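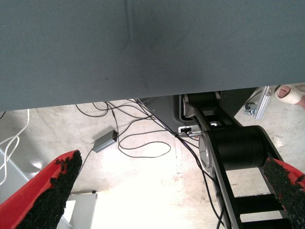

Ticket 901
Subject: Heating cuts out overnight, app says everything is fine
Product: Kirkwood thermostat with Bruvach wireless receiver
Status: Open (reopened by customer)
Opened by: Piroska Kovács

Original message

The heat in my house stops at 2 in the morning and comes back when I get up and press the button on the receiver. The app shows a green check mark and "Heating: on" the whole time it's off. I've had the thermostat since January and it did this from the first cold night. Please don't send me the link to the help page. I've read the help page.

Reply from Kirkwood support

Thanks for reaching out, Piroska. Overnight cutouts are usually caused by weak batteries in the thermostat. Please replace both batteries with new alkaline ones, wait for the screen to come back, and let us know how it goes. We'll mark this as solved for now.

Customer reply

Please unmark it. The batteries were new last week and the app has them at full. I put in another set anyway. Same thing last night, same time. I have trouble believing in a weak battery that knows how to tell time.

Reply from Kirkwood support

Understood, ticket reopened. The next thing to look at is wireless range. Could you move the thermostat to the same room as the receiver for one night? Also please confirm:
Firmware version (Settings, then About)
Whether the light on the receiver is solid or blinking during a cutout
Whether you have any schedules set up

Customer reply

Firmware is whatever it updated itself to. The About page says "Up to date" and gives no number.

Light is blinking amber during the cutout. Your manual lists green, red and blinking red. It does not list amber.

No schedules. I deleted them all in the first week because I thought they were the problem.

I moved the thermostat to the utility room, right next to the receiver. It cut out again. So I don't think it's range, and now the thermostat is measuring the temperature of the utility room, and the rest of the house is freezing.

Reply from Kirkwood support (second line)

Hi, I've taken this over. Blinking amber means the receiver has lost its pairing and is waiting for the thermostat to answer. It was added in a later version and the printed manual wasn't changed. The app shows the last status it received, so it can say "on" when it isn't.

Please try a full re-pair:
1. Turn off power to the receiver at the switch and leave it off for 60 seconds.
2. Remove the device from the app.
3. Power the receiver back on and hold the button until it blinks.
4. Add the device again as new. Don't pick "Restore from backup."

The backup may be bringing an old schedule back onto the receiver, where you can't see it from the app.

Customer reply

Done, all four steps. I did use "Restore from backup" when I set it up, because the app recommends it in large letters.

It ran through last night. I'm not calling that fixed. It also ran through one night in the middle of all this and then went right back to its old habits. Leave the ticket open until I say so. I'd also like to know when the app is going to stop showing me a green check mark for something it hasn't checked.

Internal note

App status question passed to the product team. Do not auto-close.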